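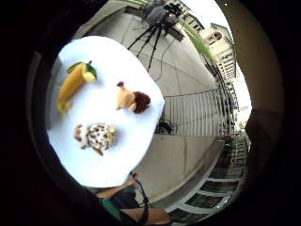

Soft toys on a white cloth, outdoors.

Wanted: continuity readers and entry writers for the Dorna Index

Posted April 17, 2020 by Effie Laing

Hi all! I'm after a few more people to help with the Dorna Index, and if you've ever argued with a friend over which issue a minor sorcerer first turned up in, there's a fair chance you're one of them.

For anyone who's wandered in from elsewhere, the Index is our fan-run guide to the Pamholm comics – the main series, the two annuals, the Karier backup strips and that odd little crossover with the moon court that everyone pretends they've read. The main series ran to 134 issues and we have proper entries for the characters in 62 of them. The rest are stubs, or a name and a question mark in my handwriting.

I need two kinds of helper.

Continuity readers go through a run of issues and take notes. Who appears, who's only mentioned, what powers they show, which panel it happens in. You don't need to write beautifully. You do need to notice when the River Queen has three brothers in one issue and four in the next, and tell me about it instead of quietly picking one. I love a contradiction! We list them all, with issue numbers, at the bottom of the entry.

Entry writers take those notes and turn them into a character page with a history, powers, relationships and first appearance. House style is present tense for powers and past tense for history, and please keep theories out of the main text (there's a comments section for those, and it's lively). Kirsty Tosh edits everything before it goes up. She's kind about it but she will change your commas.

The biggest gap right now is the Núñez era, issues 46 onwards, where half the old gods got renamed and the other half got new origins. I've been putting it off for ages because the family trees make my head hurt. If you know that stretch well, or you'd like an excuse to finally read it, please put your hand up. The Karier strips need someone too, ideally a person who can cope with villains who only ever appear as a silhouette.

It's unpaid, I'm afraid, same as it is for Kirsty and me. You get your name on every entry you work on and a log-in to the notes archive. Most people manage an issue or two a fortnight, and if life gets busy just let us know and we'll shuffle things around. All of it happens online, so it doesn't matter where you live.

You'll need your own copies, paper or digital, bought or borrowed from the library. Please don't ask me for scans and please don't send me any. A second language would be a bonus, as some of the early stories were coloured and lettered differently for the overseas editions and I'd love to get the changed names recorded.

To apply, send me a message through the contact page with your favourite Pamholm character, the issues you have, and a short sample entry for anyone you like (200 words is plenty, and it can be a character from a completely different comic). Put "Index" in the subject line or it'll end up in with the newsletter replies.

I'd like to have the Núñez pages finished by December – ambitious, I know – so I'll be reading applications as they arrive.

Effie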